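Naltasside Population Tables

README for the data folder

What is in this folder

These tables give the number of residents, births and deaths for the villages of the Naltasside district. They were typed from the printed yearly books which the district office keeps in Greto. The books were never published as files, and the paper of the older ones is in poor condition, so I wanted to have the numbers in a form that can be searched.

The tables cover 168 villages. The books together have nearly 782 pages, but many of these contain only road maintenance and school costs and were not typed.

Files

residents.csv - one row for each village, year and age band
births_deaths.csv - one row for each village and year
villages.csv - village codes, present names and older names
changes.txt - list of border changes and merged villages, in free text

All files are in UTF-8 with a comma as the separator. An empty cell means that the book gives no number. A zero means that the book prints a zero. Please do not mix these two, it was a problem in the first version and some totals were wrong because of it.

Columns in residents.csv

village_code: the code from villages.csv
year: year of the book, always the situation at the end of December
age_band: child, young, middle or old
count: number of residents
note: short remark, usually empty

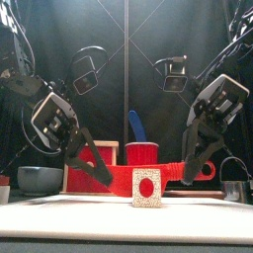
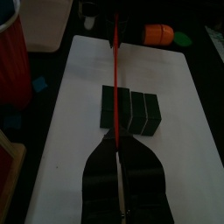
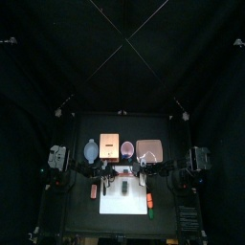
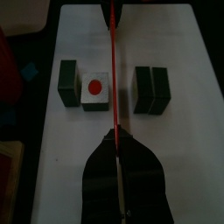
The age bands are the part of the data which causes most questions. The books use four bands and I kept them exactly as printed, and the last one starts at 60. Every resident belongs to one band only, and no age is left out between two bands. It is like the four rectangular blocks standing in a row across the table in the last picture: the dark green one on the left and the one with the red circle are almost touching, but you can still say where one ends and the other begins. So you can add the four bands of a village to get its total. You can not divide a band into smaller ages, the books do not have this information.

Known problems

Srithong is the largest village and has its own difficulties. For several years the workers living in the mill houses were counted there, later they were counted in the village of their family. The number of young residents falls by 663 between one book and the next, and I believe that most of this is only the new rule. I left the numbers as they are and wrote a remark in the note column.

Births are counted in the village of the mother, deaths in the village where the person died. Greto has the hospital, so its deaths look too high for such a small place. If you calculate natural growth, it is better to do it for the whole district.

The residents in the old band are sometimes rounded in the earliest books. I can not say by which rule. Changes of a few persons from year to year should not be used for any conclusion.

How the tables were checked

Each page was typed two times, and the two results were compared with a small script made with the Soveck table tool. Where they were different, I looked at the book again. Where the printed total does not agree with the sum of its parts, I kept the parts and put "sum differs" in the note column.

Use

You may use the tables for any purpose. If you correct something, please send the village code, the year and the page of the book - a photo of the page is also helpful. Corrections are added when enough of them are collected.

Contact: the data desk, Naltasside Population Tables | Copyright notice | Back to top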